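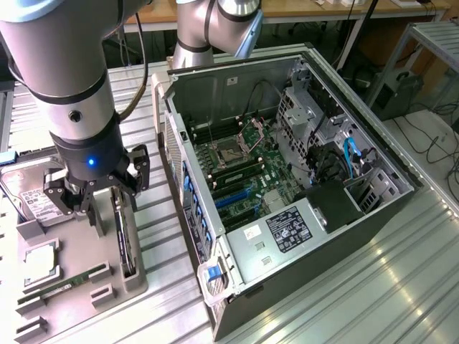 Desktop tower

A desktop tower is an upright computer case meant to stand on or under a desk, with the screen and keyboard kept separate. The name has survived the fact that many towers never touch a desktop and spend their working lives on carpet, collecting it.

Origins

Early home and office computers mostly lay flat, with the monitor sitting on top. Turning the box on its side freed up desk space, which was promptly filled with paper. Makers then began selling cases designed to stand that way, and the badge on the front was rotated to match.

Sizes

Towers are sold as mini, mid and full. The terms have no fixed meaning, and one maker's mid tower may be taller than another's full. Buyers are usually advised to measure the space first. Buyers usually measure afterward.

Layout

The motherboard is fixed to one side wall, and the opposite panel comes off for access. Drives sit toward the front. The power supply was long placed at the top rear and later moved to the bottom in many designs, a change that produced years of argument about which way its fan should face. Most work is done with the case laid on its side, so that dropped screws land on the board, where they can be seen, or under it, where they can be heard.

Power supplies of 600 or 700 watts are common in mid-range builds. Many of the machines they go into need around half that, but the larger number looks better on the box.

Decline and persistence

The end of the tower has been predicted since laptops became affordable. Office sales did fall, and small sealed units took over many reception desks. Towers held on among people who play games, edit video or like to replace parts one at a time. An owner who has changed the board, the drives, the power supply and finally the case will often describe the result as the same computer.

In popular use

The tower is widely called "the hard drive" by people who do not repair computers, and "the CPU" by people who have been corrected once. Repair shops accept both.

See also: Computer case; Motherboard; Cable management; Dust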